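4.2 Adjusting the drawer runners

These steps apply to Brilside desktop cabinets with metal runners.

1. Empty the drawers and place the cabinet on a level surface.
2. Pull each drawer out by its handle and check that it moves freely.
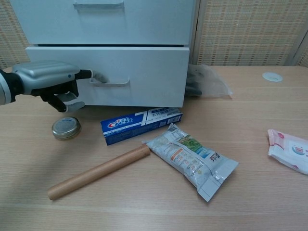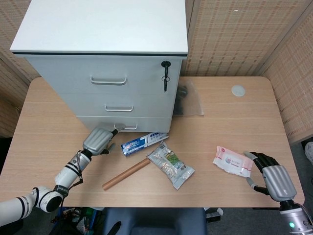 3. If a drawer drags, loosen the 2 front runner screws by a quarter turn.
4. Align the runner with the scribed line and retighten - do not use a power driver.
5. Repeat for the other side.

Note: Walbridge runners fitted before October have 4 screws per side. Loosen the front pair only.

CAUTION: Do not open more than one drawer at a time when loaded. The cabinet may tip.

Runner lubrication is covered in section 4.3.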